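Part 3: Hanging your jackets on the Iven rack

Okay, the rack is up and the wobble is gone (if it isn't, go back to Part 2 and tighten the feet again). Now for the fun bit! I do jackets first and shirts after.

1. Empty the pockets. I once hung a blazer with 3 sets of keys in it and it sagged for a month.

2. Close any zippers on the jacket, but leave the buttons undone for now. You need the room.

3. Slide the hanger in from the bottom hem, one shoulder at a time. Please don't stretch the neckline over it. Clem McPhee does it that way and I've given up arguing.

4. Hook it over the rod, then let go slowly and see which side drops. If one shoulder hangs low, nudge the hanger over until the neck sits in the middle.

5. Lay the lapels flat with your palm and give the front hem a gentle tug, both sides. Then do up one button.

Note: pale fabrics show every fingerprint, so wash your hands before you start on the cream and white stuff. Read the care label before you steam anything, too.

Caution: no more than 6 heavy coats on the curved rod. Spread them out, and keep the heaviest one close to the upright pole. Down jackets are light, so squeeze those in wherever you like (I do!). 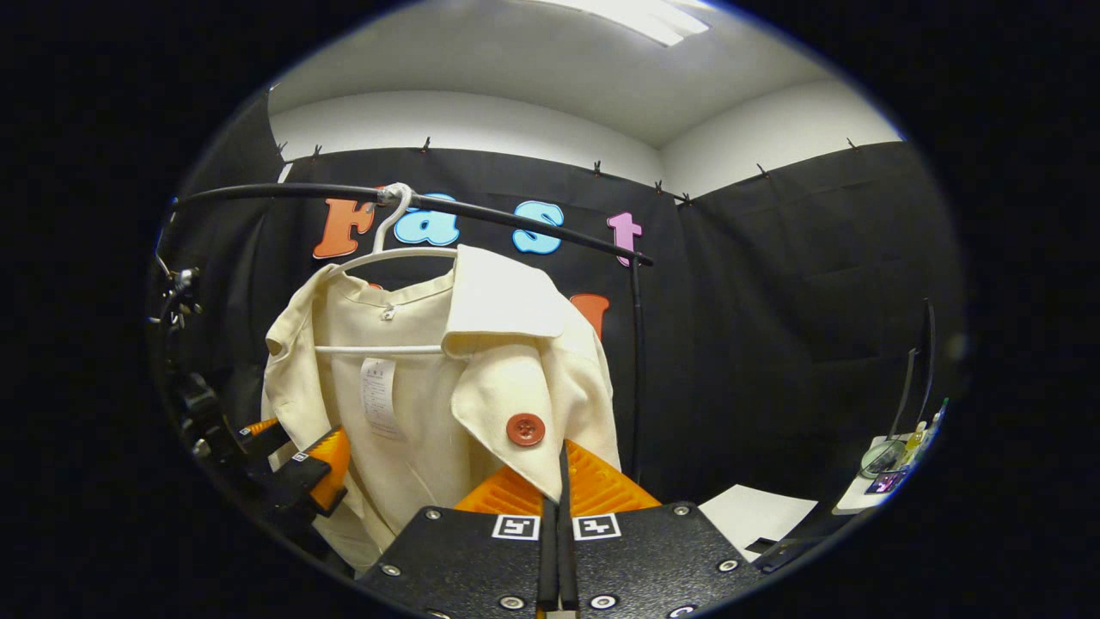
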